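I thought looking after a robot arm meant oil and wrenches. Fuad Endale mostly frets about a cable. He's kept this cell going since June, and he checks the loop at the gripper joint every morning — before coffee!

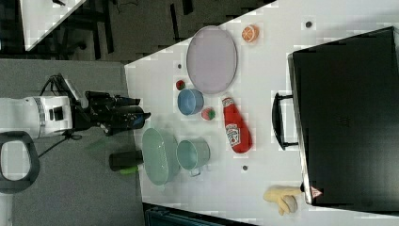

How often does the gripper get recalibrated?

Every 200 picks, and after any change of fingers.

The table is Fuad's other headache (toy strawberry, ketchup bottle, the lot). If it shifts, he re-teaches the reach to every corner, and that eats 20 minutes on a good day.

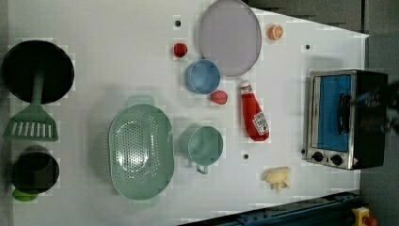

Fimavton Cell Support Team

I asked which spot he hates most. The toaster oven, he said — it's boxy, it's tall, and the arm has to come in over the top. He let me tighten one bolt. I was thrilled!

Recent stories
Carré: A Gearbox Diary
70 Days With Cukent
Batmont Rewires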